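Drorness bench, January, 16:40

Carried on with the can fault from this morning. Montoya arm, right side, Utel build 139, same three objects as Aurelio used. 84 attempts now logged since the restart and 4 protective stops, all of them during a can grasp. None on the bar or the bag.

The stop itself is not the worry. What bothers me is that after the stop the hand controller keeps its last grip command, so when the fault is cleared on the pendant the fingers close again without being asked. Aurelio Paredes had a hand near them the second time. He wasn't touched. I have written it up as a near miss anyway and sent it to Celturden.

Can gripped upright, can on its side, can held over the table:
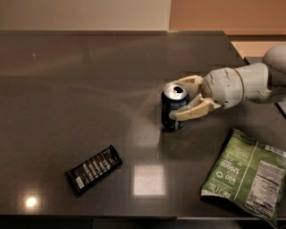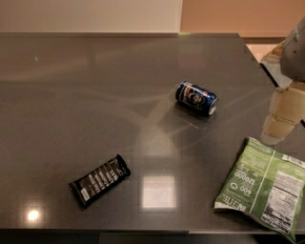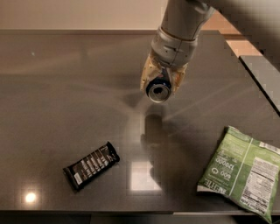 Grip force limit is down to 40 per cent until Celturden answer, and anyone clearing a fault opens the hand from the pendant first — no reaching in. Checked the wrist connector, reseated it, no change in the log. I still suspect the thumbnail-sized board behind it but can't prove that. Depth readings are poor as well. The tabletop throws back the ceiling light as a bright patch between the bar and the green bag, and the can shows up a second time as a dark reflection under itself. Matt cover to go on before the next run. Don't change the build at the same time or we won't know which one did it.

To do: export the 4 stop logs, new spare connector, ask about the clear sequence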